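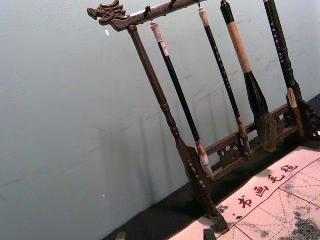 Brush rack and felt at the calligraphy station, from the wrist camera.

Oct 6, 2026

Notes on a stale transform, a brush rack, and an arm that was never where the software thought it was

I have been putting off this write-up because the fault is embarrassing in the way that most calibration faults are. The symptom looked like a grip problem. I spent two evenings treating it as a grip problem. It was a 9 mm error in a camera transform, and it had been in the config file the whole time.

The setup is two arms facing each other across a table with a calligraphy station on it. I run them from Clomura, which is my own pile of control scripts and has grown well past what I meant it to be. Each arm has a wrist camera. The task under test was simple: pick up a small container from the side of the felt, put it down in the middle, let go, back off. The brushes were not part of the task. They were supposed to be a fixed obstacle that the planner knows about and stays away from.

What happened

Run 3331 was a normal pick and place up to the release. The right arm let go, backed off, and began its return path, which passes in front of the rack. Partway along, one finger of the gripper touched the largest brush, the one with the wide head. The brush swung, the finger got behind the handle, and the arm kept going. The rack started to tip. The force limit tripped and the arm stopped with the rack leaning on it.

I hit the e-stop anyway, then held the rack with one hand and freed the finger with the other. No damage that I could find. The dragon at the end of the crossbar is the part I would have expected to break, and it came through fine.

The force limit on that arm was set to 400 in the driver's raw units. I had raised it from 200 a while back to get rid of false trips when the cable drags on the mat. So the arm pushed on the rack for longer than it should have, and that part is on me and has nothing to do with calibration.

Where I looked first

The gripper. The container had been sitting a little off center in the fingers for days, and I had written this down as slip. I cleaned the fingertips, changed the closing speed, and swapped in a different grasp width. The offset stayed the same every time, in the same direction. Slip does not do that. I should have stopped there and thought about it, and I went on and changed the closing speed again.

Next was the planner. I dumped the obstacle list and checked that the rack was in it. It was, as a single box with a margin on all sides. I plotted the return path from run 3331 against the box. The path cleared it. According to the log, the gripper never came near the rack.

At that point there were two options: the arm was not where it reported, or the rack was not where the planner had it. I jogged the arm to a mark on the table and measured with a steel rule. The arm was where it reported.
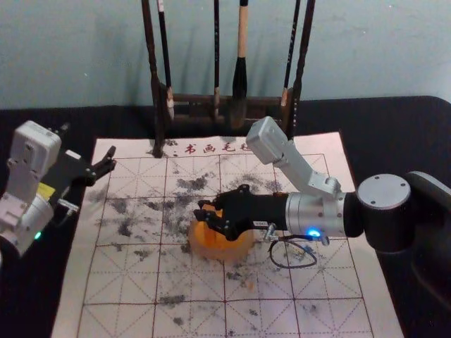 Both arms over the mat, right gripper on the orange container.

The actual fault

The rack position comes from the right wrist camera. At the start of a session the arm goes to a viewing pose, finds the rack, and writes its position into the obstacle list. That step depends on the transform between the camera and the wrist. I had remounted the camera on a new Katsaros bracket, run the hand-eye calibration, and got a good result. The script saved the result under the bracket's name. The obstacle step loads its transform by arm name. So it found the old file, loaded it without complaint, and placed the rack 9 mm farther back than it really was. The container was found through the same transform, and that accounts for the off-center grip as well.

My margin around the rack was smaller than the error. The brushes also hang free, so the box I fitted to the rack at rest does not cover one that is swinging. Even with a correct transform I was closer to this than I knew.

Changes made

The calibration script now writes one file per arm and moves the old one out of the folder. The loader refuses to start if the transform is older than the last bracket change recorded in the config. I have to record that change by hand, so it is only as good as my memory, but it does at least ask.

There is a check at startup. The arm goes to a known mark on the table, looks at it from two poses, and compares the two positions. If they disagree by more than the tolerance, the session ends there. With the old file loaded on purpose, it fails as it should.

The force limit is back at 200. The false trips are back too. I am going to reroute the cable before I touch that number again.

The rack box is deeper now, to allow for swing. The return path goes up before it goes sideways. It costs a little time per cycle and I don't care.

Still open

The left arm has the same loader and an older Broneck bracket. Its file happens to be correct. I have not run the two-pose check on it and won't use the numbers from that side until I have.

I also want to go back through the earlier Dollurgate logs, which were recorded after the bracket swap. Any grasp offset in those is suspect. My guess is that most of the entries I tagged as slip will have to be retagged, and I have not yet worked out how to do it without opening each one.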